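Cell Practice & Standards > Grippers and Fixtures
Thread: Does a cable count as part of the tool?
Started in October by torque_and_see

torque_and_see
Our shop rule 6 says nothing attached to the gripper may touch the table, the fixture or "any other surface, including by draping." It was written at the Budmont plant after a cable snagged on a clamp. Now our new safety reviewer has read it, all the way to the end, and wants every cell to comply before the Pondunero line starts. Assembly cells included, the ones that do small parts all day and barely travel.

The people who wrote the rule had an arm that swung across half the room. I have one that moves the width of a sandwich.

slowjog
What does the cable do at the place position? Not the home position. Everybody's cable looks great at home.

torque_and_see
Fair. Red part on top of the blue one, over the plate:

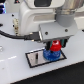
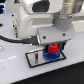
Filed under: Cable routing, Small cells

slowjog
OK, so it plugs into the side of the gripper block and goes off to the left in one big lazy curve. I don't hate it. I'd want to know what it does at full wrist rotation, and I'd want that written down somewhere other than your head.

hexkey_widow
I do hate it. Sideways plug, no clip on the block that I can make out, so the connector is your strain relief. Our rule at Totow is a clamp within 43 mm of any connector on a moving axis, and I've seen what comes in from shops without one.

torque_and_see
43? Did somebody measure that or was it the length of a finger?

hexkey_widow
It was the bracket we already had 130 of. Still a good rule.

deadband
I'd go the other way from both of you. A rule that says "never touches" gets ignored by lunch. Write down a minimum bend radius, a check at both ends of travel, and who signs. We ran 1260 hours on a Chávez gripper with a loose loop and the only thing that failed was the label maker.

hexkey_widow
One cell is not a standard.

deadband
Neither is a drawer full of brackets.

slowjog
Put me down for the bend radius plus the clamp. And strike "draping," it makes it sound like curtains.

torque_and_see
Sent that to the reviewer. She's keeping "draping." I'm fitting the clamp at 43 mm and asking for an exception on the rest.

Contact the moderators | © Cell Practice Forum | Back to top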